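Drirkorton Reuse Line - Demonstration Collection
Progress report to the program office, third reporting period
Prepared by Nima Dehghan, data collection lead

1. Purpose of this report

In this report I explain what we did in the third period of the project, what we have collected, what gave us difficulty and what we ask from the program office for the next period. I have tried to keep the same order of sections as in the second report, so that both can be read side by side. The budget table is sent separately by our administration and I do not repeat it.

As agreed at the start, the goal is a set of recorded examples from which a learning system can be trained to take desktop computers apart and put them together again, with the parts kept in usable condition. The work package for this period covers two tasks: the hard drive in its caddy, and the processor. Memory modules and expansion cards belong to the next work package and no examples of them are counted here.

2. Summary of the state

The target for the whole project is 2000 accepted demonstrations. We did not reach the part of it that was planned for this period, and I explain the reason in section 5. The quality of what we have is better than in the second period, in my opinion clearly better, because the operators now follow one written procedure and because the review is done on the same day as the recording.

The two operators who were trained in the last period are still with us. Homa Vahidi continues to be responsible for the review of the recordings and for the written labels that go with each one.

3. The station and the procedure

The station has stayed in one place during the whole period. This was a request in your comments to the second report, and we agree it was a good request. In the second period we moved the table twice, and each time the fixed camera had to be set again, so the older recordings do not match each other well.

The computer lies on its side on the table with the side panel off. The parts tray is on the left of it. The tray is printed by us and has a recess for the processor. The arm works from above. There is one camera near the gripper, which sees the contact closely, and there is a fixed view which sees the computer and the tray together. We keep both views for every demonstration, and if one of the two is missing the demonstration is not accepted.

One demonstration of the drive task goes as follows. The operator brings the gripper to the drive, closes the fingers on it, lifts the drive with its caddy out of the case and stops above the case. Then the drive is returned to its place and released. The lifting and the returning are stored as two separate examples, because the system should be able to learn them separately. In the second report they were stored as one, and we have now cut the old recordings where it was possible to find a clean point for the cut.

Drive task, desktop computer with blue caddy: 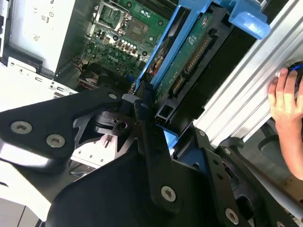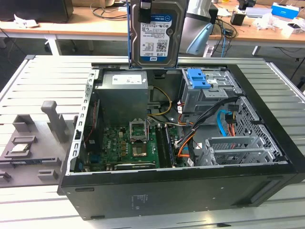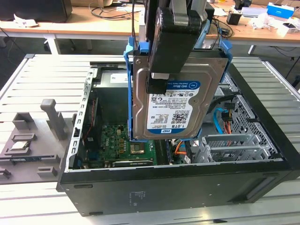 The processor task is shorter but it asks more from the operator. The socket must be opened first, and this we still do by hand before the recording starts. The arm only moves the processor between the socket and the tray. I mention this because the original proposal says that the arm will also operate the lever. We tried it in this period on several afternoons and the results were not good enough to be used as examples. The lever needs a sideways movement under force, and with the present fingers the gripper slides off it. I propose to keep the opening by hand in this work package and to return to the lever when the new fingers are ready.

4. What we changed in the way of collecting

a) Starting positions. Before, the operators began almost every demonstration from the same position of the arm, simply out of habit. A system trained on such examples learns the habit also. Now the start is chosen from a printed list, and the operator crosses out each line when it is done. It is a slow method, but the list is honest and we can see which lines were skipped.

b) Corrections are kept. When the gripper arrives a little to the side and the operator corrects it, we no longer delete the recording. We mark it as "corrected" and keep it. The team at Kurian who train the model asked for this, and their first test with such examples was encouraging. They will write about it in their own report, so I leave the results to them.

c) Failures are kept also, but in a separate folder. A failure is for us when the part is dropped, when it gets stuck and the operator must stop, or when any person touches the part during the movement. These are not counted in the accepted number.

d) Labels. Each example has one sentence in plain language, for example "lift the hard drive out of the case" or "put the processor in the tray". In the second period every operator wrote the sentence in his or her own way, and some used "disk", "drive" and "HDD" on the same day. For the examples of this period Homa prepared a list of allowed words, and beside it a second free sentence where the operator can write as he or she likes. So we have both, the strict one and the natural one.

5. Difficulties

The main difficulty was a stop in April, when the control software of the arm (Wavow) was updated and the recorded times of the two cameras did not agree any more. The difference was small and the operators could not notice it by eye. Homa found it when she compared the moment of finger closing in both views. After this we checked everything recorded since the update, and 61 demonstrations had to be taken out. They are not deleted, and it is possible that the times can be repaired by calculation, but I do not count them in this report and I prefer not to promise them.

To prevent the same problem, each session now begins with a short check. The operator closes and opens the fingers two times in front of both cameras, and the software compares the times. If they do not agree the session does not start. It takes very little time, and the operators accepted it without complaint.

The second difficulty is wear. The computers were used ones when we received them, and they are opened and closed many more times than their makers expected. The plastic of the caddies becomes loose after many insertions, and a loose caddy makes the task easier than it is in a real machine. We therefore exchange the caddies between machines and write down the number of the caddy in each recording. Two of the caddies are already outside of what we accept and have been put aside.

The third difficulty is light. In the morning hours the light at the station is strong, and shiny metal surfaces such as the drive casing and the inside walls of a computer case can become very bright in the picture. For training this is not bad in itself, as the system must learn to work in different light. But the labels for the moment of contact are harder to place correctly. We divided the recording hours more evenly between morning and afternoon, and we note the time of day with each recording.

There is also a small matter which I want to mention for completeness. In some recordings a hand of an operator or helper can be seen near the arm. Homa now marks all such recordings, and Kurian can decide if they want to use them or to leave them out. We have not removed them from the accepted set, with the exception of those where the part itself was touched, which go to the failures as described above.

6. Review of the recordings

The review is done by one person watching the full recording in both views, at double speed, with a stop at each contact. For each example the reviewer answers if the part was seized on the planned side, if it was released in the right place and if the sentence agrees with the movement. When the reviewer is not sure, a second person watches, and if they still do not agree we leave the example out.

We know that this is expensive in hours. We considered looking only at a sample, as the firm Rirner proposed to us when they visited. For the moment I prefer to continue with the full review, at least until the time check from section 5 has been running for a longer period without a fault. After that, a sample could be enough for the drive task. For the processor task I would not recommend it, as a pin can be bent by a movement that looks quite normal from the side.

7. Delivery to partners

The accepted examples up to the end of the period were copied to the shared storage, with the label files and with the list of caddy numbers. Kurian confirmed that they can open and read everything. The older recordings from the second period, now cut in two parts, are in a different folder and carry the old camera setting in their name. Please do not mix the two sets when comparing numbers with the previous report - the same demonstration can appear there as one and here as two.

8. Plan for the next period

We will continue the drive task until the list of starting positions is complete, and then stop it, even if there is time left for more. More examples from the same positions would raise the number but would bring little for the learning. The free hours go to the processor task, where we are behind the plan.

The new fingers should arrive in the first half of the period. With them we will try the socket lever again, first without recording. If it works, I will send a short note and ask for the change to be accepted before we begin to collect. The memory modules come after this.

We would also like to add a second type of desktop computer, with a different drive holder, so that the system does not connect the task with one blue caddy only.

9. Requests to the program office

We ask for your decision on the following points:

- to accept the opening of the socket by hand for the present work package;
- to allow the purchase of replacement caddies from the line for small materials;
- to move hours from the drive task to the processor task, with no change in the total;
- to allow recording on Saturday for the rest of the project, as the building is quiet on this day and both operators have agreed to it in writing.

The third point is the most urgent for us. The working plan of the operators is made one month ahead, and without an answer we must continue with the present division of hours.

Nima Dehghan
Data collection lead, Drirkorton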